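Werkstattbuch, März, Sonntag, kurz nach 7 Uhr

Gestern Abend zurück aus Skikside, und ich muss das aufschreiben, bevor mir die Hälfte wieder entfällt. Zwei Wochen unterwegs, erst mit der Fähre rüber, dann die Küste hoch bis Ormsby und über Drokthorpe zurück. Was für eine Strecke! Ich hatte mir die Gegend viel flacher vorgestellt, aber hinter Ormsby geht es dermaßen steil rauf, dass der Bus im ersten Gang kriecht und man in aller Ruhe die Schafe betrachten kann.

Fürs Reiseprotokoll (Lucian wollte Zahlen, also kriegt er Zahlen): Budget vor Ort waren 1000, übrig sind 91. Die Unterkünfte haben 600 davon gefressen, der Rest ging für Bus, Essen und die eine Bootsfahrt drauf, die jeden Cent wert war. Nächstes Mal die Zimmer in Drokthorpe vorher buchen. Wir standen um neun Uhr abends vor dem Gasthof und haben das letzte Zimmer bekommen, direkt über der Küche. Dafür roch es morgens ab fünf nach frischem Brot, und ich war selten so gern so früh wach.

Zur Ausrüstung. Der kleine Rucksack hat gehalten, die Naht am linken Träger, die ich vor der Abfahrt nachgenäht hatte, sitzt noch. Doppelt gewachstes Garn, Stichlänge etwas kürzer als sonst, das mache ich jetzt immer so. Die Regenhülle dagegen ist durch, am Gummizug ausgerissen, als der Wind auf der Mole richtig loslegte. Flicken lohnt nicht, neu zuschneiden. Stoff liegt noch im Regal hinten.
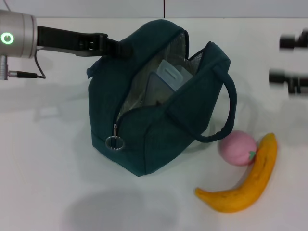

Verpflegung unterwegs: viel besser als befürchtet. In Skikside gibt es am Hafen einen Stand mit geräuchertem Fisch im Fladen, da waren wir an drei Tagen hintereinander, und am dritten hat uns die Frau schon von weitem zugewinkt. Abends Suppe, fast überall gut, in Ormsby grandios (Kümmel und irgendwas Saures, Rezept unbedingt herausfinden!). Die Trockennahrung von zu Hause kam fast vollständig wieder mit zurück. Also beim nächsten Mal nur die Hälfte einpacken und lieber ein zweites Paar trockene Schuhe.

Der Hudis-Pfad war für mich der Höhepunkt. Man startet am alten Zollhaus, erst eine Stunde durch Birken, dann wird es karg und auf einmal liegt unten die ganze Bucht. Wir haben da oben bestimmt viel zu lange gesessen und den letzten Bus verpasst, sind dann eben zu Fuß runter ins Dorf, im Halbdunkel, singend. Die Karte stimmt am zweiten Abzweig übrigens nicht: Der Weg geht links am Bach entlang, eingezeichnet ist er rechts. Hab es mit Bleistift korrigiert, Karte liegt in der Mappe.

Noch offen:
Regenhülle neu nähen, diesmal mit breiterem Saum
Bootsleute anschreiben wegen der Herbsttermine
Fotos sortieren, Lucian Ardeleanu bekommt eine Kopie
Blasen am rechten Fuß, andere Socken testen

Im Herbst will ich wieder hin, dann von Drokthorpe aus nach Norden. Die Fähre fährt ab September nur noch vormittags, also Anreise einen Tag früher planen.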